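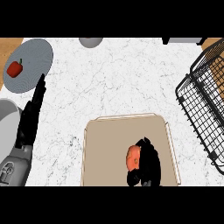 3.2 Response times in confined-space incidents

We reviewed 157 callouts to tanks, pits and manholes in the Brirkmont district. In 16 of them, more than one worker had collapsed by the time the first crew arrived. Gas readings were logged before entry in most of these cases, but the logs kept at the Baltach station did not record the depth at which the reading was taken - a gap also noted by Quintela and Bagheri.

Figure 2. Simulated kitchen counter with a red bell pepper on a round gray plate.

Median time from arrival to first entry was 8 minutes. Crews with a tripod and winch already on the truck entered sooner than those that had to send for one. Callouts with no recorded entry time were left out of the median.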